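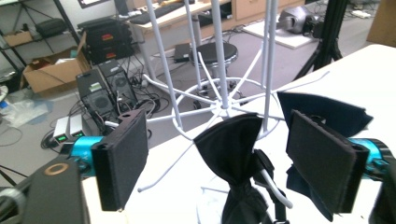 White wire rack, the kind that spins

Craft Fair Sellers Board > Booths and Displays > Spinner racks or flat tables for greeting cards?

inkypaws_88
Posted Thursday, October 3, 2024

Hi all! I finally got into the Hostville holiday market in November and I am over the moon. I make block-printed greeting cards (mostly birds, some vegetables, one very popular turnip) and I have 249 of them finished so far. My question is how to show them. I've always laid everything flat in rows, but I keep seeing wire racks that turn and they look so cheerful! Does anybody here sell from one? Do people buy more, or do they just spin it?

marigoldpress
Member, 2643 posts

Congratulations!! Hostville is such a fun one, the crowd loves paper goods. Go with the spinner. I switched three years ago and I'd never go back. People walk up to something that moves, and kids give it a push while the parents read. You can fit so much more in the same booth too. Put your birds at eye level and your turnip right on top where everyone can find it.

tablecloth_tim
Member, 118 posts

I'm going to disagree with marigold, in a friendly way. I tried a spinner for two seasons and sold fewer cards. Shoppers gave it one turn, saw a blur of color and wandered off. On a flat table they slow down and pick things up, and with block prints you really want them to feel the paper. Also, wind. If your spot is outdoors, a light rack loaded on one side will go over. Ask me how I know.

marigoldpress

Tim, you have to load it evenly! And put a weight on the base. Mine has stood through some awful gusts.

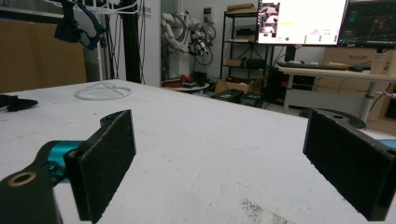

inkypaws_88

Ooh, I love that you two disagree, this is so helpful. My spot is indoors so wind is one less worry. I do have a nice big table I can use, and I was thinking about leaving it uncovered, because the cards have a lot of dark ink and they pop on a plain background. Or is a bare table a no-no? The rules only say the legs have to be hidden.

quietstationer

Bare tops are fine if yours is clean and you hang a skirt around the sides. I do it every year and the cards look wonderful. For holding them up I use the little Zurex card ledges, which stack flat in a shoebox.

One thing on numbers: please don't put all 249 out at once! I show four of each design and keep the rest in a box under the table. I once brought 500 cards and set out every single one, and it looked like a yard sale.

tablecloth_tim

Seconding the ledges. And quietstationer is right about the yard sale look.

marigoldpress

See, I think a full rack looks generous. A half-empty one looks like the good stuff is gone. But okay, for a table I'll give you that one.

inkypaws_88

Okay, new plan! Table for the birds, and I'll borrow a small spinner for the vegetables and see which sells better. Next question, clear sleeves or no sleeves?

tablecloth_tim

No sleeves.

marigoldpress

Sleeves! Always sleeves!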